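Burville table-setting work: progress report, June
Prepared by Danuta Laskowska for Imtiaz Wickramasinghe

Work this month covered the fruit layouts. 132 layouts were set out and logged, against 12 in May. Spend to date is 2331 of the 3000 agreed.

The plate and basket set is now in regular use. Fruit is moved between the two one piece at a time, and each position is logged before the next move. Rezaul Khan checks the log every Tuesday - two entries were corrected.
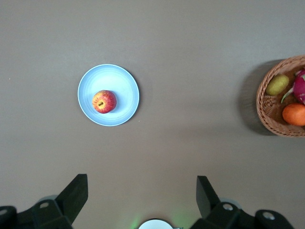
Plate and basket set, one apple on the plate.

Outstanding: bowl layouts, not yet begun. Waqas Lashari will confirm the order with Gedberg. No change to the end date is requested.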